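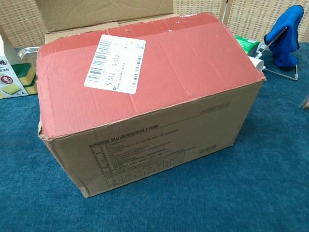 Pristurow Makers' Club - Robot Arm Group

Getting a Trostard Kit Ready for Its First Pick-Up Session

Posted Thursday, June 7, 2018

I've been running the Trostard arm kit at the club since December, and the question I get most is what to do on the very first evening. The manual jumps straight from bolting the arm down to a screen full of settings, and there's a big gap in the middle. So this is how I do it, with my opinions on the kit thrown in along the way (I have plenty).

The kit is a desktop arm with a two-finger gripper, a power supply, a controller and a program called Avik that you install on your own laptop. Ours came through Bukhari, the reseller, on their lease plan. More on that at the bottom.

What you'll need

The arm, already assembled and clamped
A laptop with Avik on it
A flat area with some kind of cloth or carpet on top
One cardboard box, the more beat-up the better
A handful of small household things: sponges, a rubber glove, a shallow tray
Masking tape and a marker

Set up the surface

I like carpet. Blue is great, because brown cardboard and yellow sponges both stand out against it, and you'll be squinting at a preview window for an hour. A bare shiny tabletop gave me no end of trouble with reflections, plus everything slides when the gripper nudges it. Smooth the carpet out, then tape down the corners if they curl.

Start with the box in the middle and leave plenty of bare carpet in front of it. Lay it on its long side with a printed face toward you. My favorite has a scuffed pinkish-red top with a shipping label stuck on crooked, and the corners are frayed enough to show the corrugated layer. I would not swap it for a new one! A clean, perfect carton makes the arm look better than it is, and then you take it somewhere real and it falls apart on you.

Calibrate

1. Turn on the controller first and the arm second. If you do it backwards, Avik won't find the arm and you'll be restarting both.

2. Open the Calibrate tab and hold the printed card flat on the carpet where Avik tells you. It asks for 17 positions. Yes, all of them. I tried stopping early once and every grab landed off to one side.

3. Save the result under a name you'll recognize. Mine was called "test" for weeks, along with three other files called "test."

4. Set the speed to 70 percent. The default is full speed, and I think that's a silly default for a first evening.

Teach it the box

Switch to the Objects tab and draw an outline around the top face of the box in the preview. Take your time on the frayed corners. Avik wants to snap to a neat rectangle, and you can drag the points back where they belong.

Next comes the label. If your box has one (ours says 5-S12 in bigger characters, twice, so that's what I named the object), put a second outline around it and mark it as "surface detail." Skip this and the program may decide the white patch is a separate thing sitting on top, and the arm will go after it very politely and close on nothing.

The gripper isn't wide enough for a big carton from above, so for the box you're teaching a push. Choose Push, click the side you want contact on, and set the distance to 5 inches. Run it three times in a row and put the box back by hand in between.

Add the clutter

Once the push is behaving, bring in the other stuff and put it around the sides and behind the box. I keep a pack of sponges on the left, yellow with a green scouring layer, with a silver metal tray just behind. A blue rubber glove goes on the right, hung over a wire stand. The tray is the mean one. It's shiny and partly hidden, and that combination is where Avik's outline gets jumpy. Turning the tray a little usually calms it down.

The glove I leave for week two. Blue on blue is hard for it, and soft things need the gripper force turned way down.

So, is the kit any good?

I'd say yes, with grumbles. The arm is solid and the gripper pads are easy to swap. Avik is friendly enough that our newer members get a push working in one evening. The grumbles: the power cable is too short, the preview lags when you have lots of objects outlined, and the printed card is plain paper, so laminate yours before somebody puts a mug on it.

As for Bukhari, the lease covers replacement parts, and when our wrist motor got noisy they sent another one with the tools in the bag. You do have to fill in the return form on paper - bring a pen.

Club kit lives on the second shelf. Please put the calibration card back in its folder when you're done.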